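About Us

291 shares
40 comments

Hi, I'm Kyu-ri, and if you've ever opened the hall closet looking for a pillowcase and had four towels and a mystery flat sheet land on your feet, you're our kind of person!

Plernimlow is a two-person home organizing business. The two people are me (Kyu-ri Yoo) and Man-sik Ma, who I met when we were both working the floor at a bedding store and folding the same display duvets over and over. We both liked the folding more than the selling, which our manager noticed before we did. When the store closed one April, we kept going, first in friends' bedrooms and then in the bedrooms of people who paid us.

What we do is mostly bedrooms. We'll do a kitchen if you ask nicely, and Man-sik is very good with garages, but bedrooms are where we started and it's still what I'd pick if I could only do one room for the rest of my life. So much ends up in there. The mail, the chargers, the stuff that's going back to the store, the box from the last thing you ordered (and the box that box came in). You close the door when company comes over and then you have to sleep in it!

We always start with the bed. I know a lot of organizers start with the closet, and I've got nothing against them, but a bed is the biggest flat surface most people own and we need it for sorting and folding. So the comforter comes off, the pillows move over, and the fitted sheet gets pulled snug at the corners. Then the linens get folded, one piece at a time.

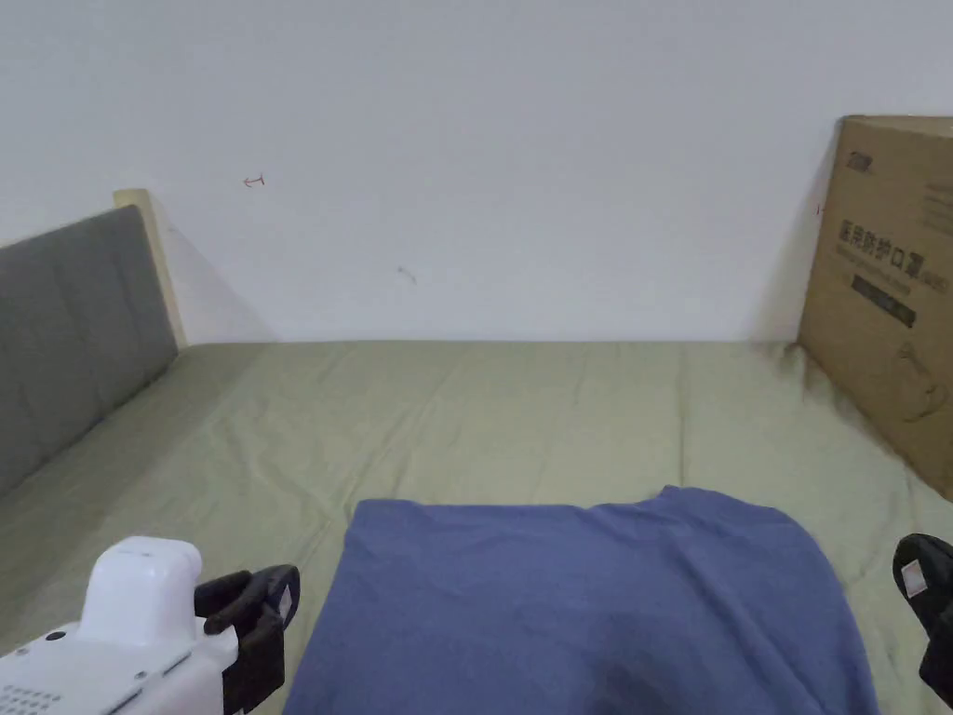
I fold pretty much everything into a rectangle. Long sides in first, then in half, then in half again, and smooth it with the flat of your hand between each one. If it won't stay put, the first fold was crooked, so shake it out and start over. Man-sik rolls his and I've stopped arguing – he says it saves shelf space, I say it looks like a bakery. You'll get whichever one of us you get, or you can request a style when you book.

People ask about colors more than I ever expected. My advice is to pick two or three you really love and stick to them. I'm a big fan of soft green with blue, it's calm without being boring, and you can mix pieces from different sets without the whole bed looking like a yard sale. White is lovely too but you have to be a person who does laundry.

Then there's paper and packaging, and this is where the afternoon goes. Receipts, instruction booklets, those little bags with one spare button. We have a simple way of working through it. Everything in the pile gets picked up once, and when it's in your hand you decide. Keep, recycle, or somebody else's. Small gadgets go in their own spot with their own cord, so you won't find us making you a drawer of forty black cables and wishing you luck. Empty cartons get flattened and go out the door with us when we leave, as many as fit in the car.

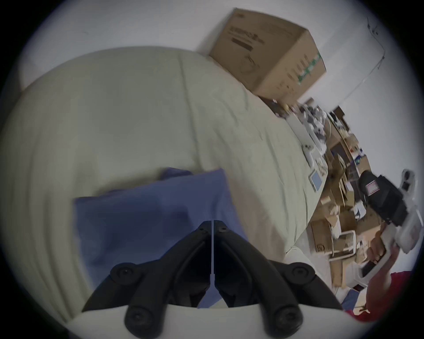
How we work with you

A regular visit is a morning, nine to noon, and both of us come. We'd love it if you're home for the first hour so we can ask questions, and after that you can stay and fold or go get a coffee. We don't throw away anything you haven't seen. We don't take pictures of your stuff for our social media unless you say yes, and plenty of people say no and that's completely fine!

We also don't sell you bins. I feel strongly about this one. Almost 2,000 bedrooms in, I can tell you most homes already have enough containers, they just have odd things in them. If you do want something new, I like the plain canvas cubes from Prilia and Man-sik swears by the Brurance under-bed drawers, but we don't make a cent off either and a shoebox works great.
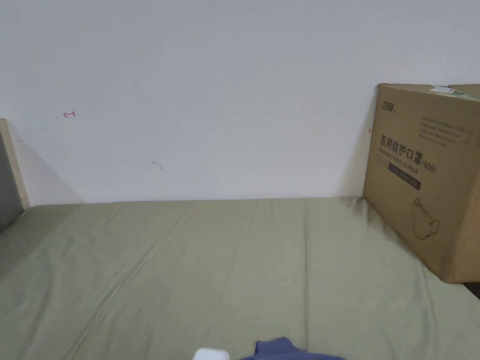 Our first visit is $49, which covers a walk-through and one bed's worth of sorting, and you can stop there if that's all you needed. A lot of our regulars found us that way. We cover the whole Han neighborhood and most of the streets east of the park, and if you're farther out just write and ask, because Man-sik likes a drive.

We're still small and we'd like to stay that way. When you call, one of us picks up, usually me, usually with a pillowcase over one shoulder. If you get the voicemail, leave your name and which room is bugging you the most and I'll call back that evening.

40 comments – join the conversation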